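关于旅行网站预订条款与隐私说明的几点整理

四月　作者：本站站长

本站近期完成了对合作预订平台条款的年度复核。复核对象为Rureo与Grenum两家平台的公开文本，重点在于取消政策、押金处理及个人资料的保存期限。现将主要内容整理如下，供准备在夏季出行的读者参阅。文中意见仅代表本人，不构成法律建议，具体权利义务以读者下单时页面所载版本为准。

一、取消与改期

Rureo现行条款规定，出发前84小时以上提出取消的，退还全部房费；不足上述时限的，按首晚房价扣收。时限以住宿所在地时间计算，跨时区预订的读者应自行换算。改期申请在条款中视同取消后重新预订，原订单享受的折扣不予保留。本人去年预订Busutley湖区的住宿时曾忽略此项，改期后的差价由本人承担。

Grenum的做法有所不同。该平台允许每份订单免费改期一次，但须在线提交申请，并以收到确认邮件为生效标志。仅以电话通知住宿方的，平台不予认可。

二、押金

两家平台均允许住宿方另行收取押金，金额由住宿方自行设定。本人所见订单中，押金多在300元左右，退房后3个工作日内原路退回。条款同时载明，如住宿方主张物品损坏，应当提供书面说明，住客有权提出异议。异议期间押金由平台暂管，任何一方不得单独支取。

需要留意的是，在Ogilvie老城一带，部分家庭旅馆要求以现金支付押金。此类款项不经平台流转，亦不适用前述异议程序。读者如接受现金方式，应索取收据，并核对收据上的名称与订单所列名称是否一致。
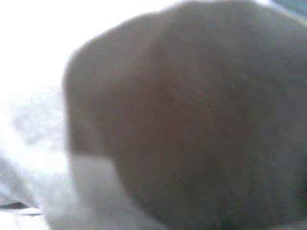 三、个人资料

订单中的证件号码、联系方式及同行人姓名，均属平台收集的个人资料。Rureo在隐私说明中将保存目的分为履行订单、处理争议和市场推广三类，其中市场推广一项默认勾选，可在账户设置中关闭。Grenum则采取逐项征询的方式，未作答复的视为不同意。

两家平台均表示会向住宿方提供必要的入住信息，但对于住宿方收到资料后的保存期限，条款未作统一规定。本人曾就此向Rureo客服提出书面询问，所获答复为“依当地法规办理”，未见进一步说明。

四、用户评论

读者在平台发表评论，即视为授予平台非独占的使用许可，平台可以摘录、翻译和展示。Grenum另行规定，少于50字的评论不列入评分统计，但仍会公开显示。评论发布后如需删除，应由原账户提出申请，注销账户并不导致评论自动撤下。

五、关于本站

本站与上述平台之间不存在代理关系，文中提及的住宿地点亦未向本站支付任何费用。读者经由本站链接进入第三方网站后，应适用该网站自身的条款。本站留言区的使用规则维持不变，含有订单编号或证件信息的留言将予以删除。

各平台条款如有修订，本站将在本文末尾补充说明，原有段落予以保留，以便读者对照。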